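3.2 Hems and bands as landmarks in crumpled knitwear

Garments leave a household basket in no particular state. Sleeves are trapped under bodies, legs are turned through themselves, and the outline of the heap says little about the item. Pickering's earlier scheme for sorting laundry relied on outline and color, and it served well for towels and pillowcases. Knitwear is harder. A jersey top dropped on a table can take nearly any shape, and two drops of the same top seldom look alike.

We therefore turned to features that survive crumpling. The most dependable of these is the finished edge. A hem, cuff or waistband is thicker than the single cloth beside it, bends less sharply, and usually carries a line of stitching that runs parallel to the fold. When the stitching is lighter than the cloth, it can be followed by eye even where the folds on either side are confused (Figure 4).
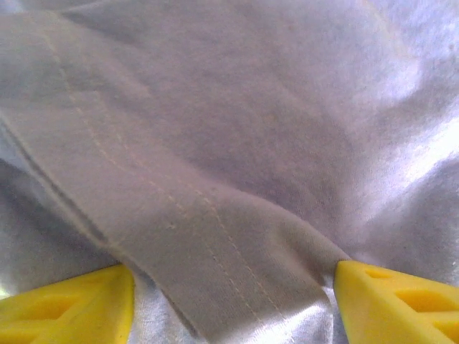
Figure 4. Stitched band on a grey-lavender knit, close range. Two parallel rows of pale topstitching follow the band.

Double rows are more useful than single ones. A single row may be a seam joining two panels, and a seam can run anywhere on a garment. Two evenly spaced rows close together are, in the Kumham set, nearly always a sign of a turned edge. The set holds 1,713 garment records collected from shared laundry rooms in Cendidside and Amer, of which 200 were set aside for the hem study. Dagim Nigatu labeled each of the 200 by hand, marking the visible length of every band and whether both rows could be traced. In 89 of them no complete edge was visible until the item had been lifted and laid down again.

Color was a weaker cue than expected. Pale knits change hue with the angle of the light, and one garment may read as mauve in its folds and nearly white where the surface faces the lamp. We recorded color in broad classes only -- pale, mid, dark -- and left shade out of the analysis. Dark knits have the opposite trouble: the cloth holds its color, but thread of a matching shade is lost in it.

The surface under the garment also matters. Laundry in the home is folded on beds, patterned tablecloths and ironing covers, so we kept patterned backgrounds in the study.
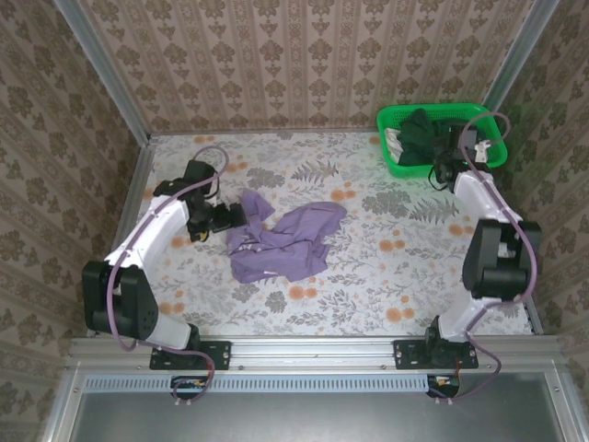
Sorting followed the order used by the Nam households: one item at a time on the table, the rest left in the basket. Each item was judged in three steps. The first was to find any thick edge, the second to follow it as far as it ran without a break, and the third to decide whether it belonged to the neck, sleeve or lower hem. The third step produced most of the disagreements between labelers. A cuff seen alone is hard to tell from a short stretch of hem, and Section 4.1 treats the two as a single class wherever less than a hand's width of the band was exposed.

3 comments
89 shares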